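Gripper pads keep peeling and slipping on a round white thing, school robotics club

Posted in Clubs and Competitions by okel_tech_room, Jan 28, 2019

Hi all, hoping someone has been through this. I help out with the after-school robotics club at Tirnesholm and we've entered the pick and place round at Cevcombe in May. Our lot (11 of them, years 8 and 9) are using a hand-held gripper to practise grabs before they write any of the arm code, so they get a feel for which angles work and which don't. Great fun, they fight over whose go it is!

The trouble is the pads. We glued rubbery strips on the inside of both fingers before Christmas and they were lovely for a few weeks, but the top edges have started to go and the grip has gone with them. Flat sided stuff is still fine. Anything round tends to squirt out forwards across the table. 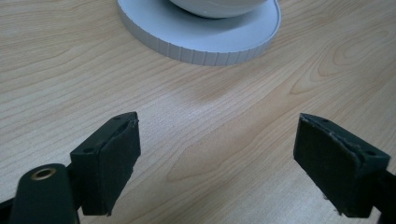

Lining up on the white ribbed disc, pads fraying along the top

We're up to 247 practice grabs in the log book and 216 were good, but nearly all the drops are in the last two sessions. Do I replace the pads, change the glue, or is it how they're coming at the object? I'd also like to know if anyone has got away with tape at Cevcombe, as the rules sheet only says "fingers must be secure" and that could mean anything.

minhas_mum_of_two

Replace them. Once the edge lifts you'll never get it to lie flat again, we tried superglue and it went hard and crusty and was worse than bare plastic.

fenland_sprocket

I'd do the pads first and then look at the approach, otherwise you won't know which one fixed it. Peel the old ones right off, scrape the leftover glue, wipe the faces down and let them dry properly (we leave ours overnight). Cut the new strip a touch shorter than the finger so the top edge isn't the first thing to catch on whatever you're picking up. Ours went from lasting 4 sessions to most of a term just from doing that.

On the angle, a ribbed rim ought to be quite kind to you, the ridges give the rubber something to bite. But if the fingers close before the widest part of the disc is between them they'll push it away, and that sounds a lot like your squirting. Get them to go further in than feels right and close slowly. And try it with the fingers low and hold it by the rim, I wouldn't go for the domed bit on top at all.

No idea about tape, sorry, we've only done the Minhas league and they don't mind what you use.

cardboard_and_string

We had tape on ours at Cevcombe last year and the judge gave it a tug and let us through. Might depend on who you get though, so I'd email them. Take spare pads and scissors either way, we ended up lending ours to the next table.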